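Desks of Durkinthorpe: the Gallery
By Yolandi Hendricks
8th June
16 comments | 200 shares

I have been wanting to do this one for ages! Ever since I moved my own work table out of the bedroom and into the back room in January, I've been nosy about where everybody else sits all day. So I asked around, mostly people from the shared office above the Evmont building plus a couple of friends who work from home, and asked if I could put their desks up on the site. I said please don't tidy. Some of them tidied anyway (Lesego, I can tell).

I've kept my notes short, because I know most of you come here to look at other people's shelves and lamps. I do get carried away about cable clips, though, so skip those bits if you must. I'm only putting up one desk today and the others will go on as I get them sorted and everybody has agreed to their captions. Taha has already sent his back to me twice.

A bit about what I was after. I wanted desks that get used. There are plenty of pages out there with a single plant and a cup of coffee and one very nice pen, and I love looking at those too, but I can't learn anything from them. I want to know where people put the charger. I want to know what's holding up the screen! My own screen spent its first 11 weeks on a shoebox, then on a shoebox with a cutting board on top, and I still got a stiff neck by lunch.

So books, then. I'm completely won over by books as a monitor stand, and the one I'm starting with has four of them, with the flat base of the stand sitting right on top. There's a turquoise cover first, then a white one, Theoretical Neuroscience, and two dark ones at the bottom that are slightly wider than the others, so the whole pile looks nice and settled. And a teal-blue stand over a turquoise book – I would have spent an hour in a store trying to get a match that good. 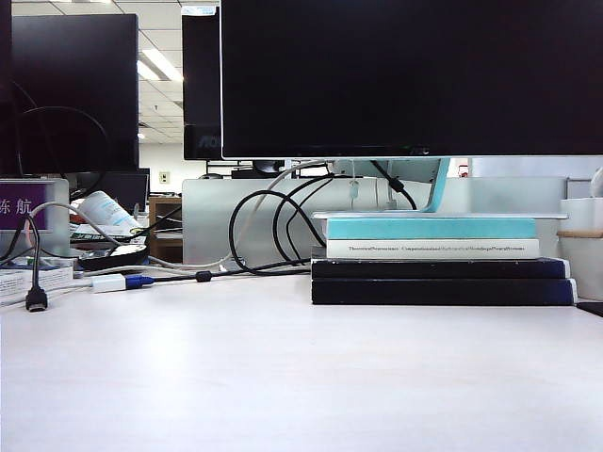

How high should a monitor be? High enough that the top of the screen sits at eye level or a little under when you're sitting up straight, so start there and take a book out if you find yourself tipping your chin up.

The white desktop gets a big yes from me. I had a white one years ago and got rid of it when I was going through a dark wood phase, and I've regretted it every winter since. Everything shows up on it, crumbs included, but the room feels so much lighter. Two black screens on a dark desk can look like a cave, and on white they look crisp.

My other favorite bit is the purple name card in its gray holder over on the left. I want one! Mpho Sibiya and I have been talking about doing cards for the whole shared office, and she is all for everyone picking their own color. I've already called dibs on orange.

Now, cables. I know, I know. There are loops behind the books and a long black one running across the back, and if you've ever had two screens you will recognize every bit of it. I have the same heap behind mine. What finally helped me was a cloth sleeve with a zipper (mine is from Grosel, the cheap one, in the longer length) and a habit of putting a scrap of masking tape on both ends of each cable with a word on it. "Lamp." "Screen." "No idea." I have three marked "no idea" and I'm too scared to unplug any of them.

Régis Caron, who is much braver than me, pulls every single cable out once a year, lays them on the floor and only puts back the ones he misses. He got a whole grocery bag out of it last time. I'd like to try that, but I'd want a free afternoon and somebody to hold the flashlight.

A few people have asked what I ended up with after the shoebox. It's a Xaba riser, the plain metal one with no drawer, and it's fine! It does the job. But I do look at a good stack of fat hardbacks and feel a bit jealous. You can change the height in two seconds and it costs nothing if you already own the books. The one trouble is when you need to read the one on the bottom. I tried it with cookbooks and had to take the whole thing apart for a lemon cake recipe – and then of course I put them back in a different order and the screen leaned for a week.

Coming up next are Lesego Mokgethi's corner desk, which is built into a closet and has the best lamp I've ever seen, and Taha Helmy's standing desk, if he ever lets me have the caption I want. Mpho's is a kitchen table and she's making me wait until she's painted the chairs.

If you live in Durkinthorpe or anywhere close by and you'd like your desk in the gallery, leave me a note in the comments with what you do at it and one thing you'd change. Messy is good. Books under things are very good.

Viewed 2,406 times
Share this gallery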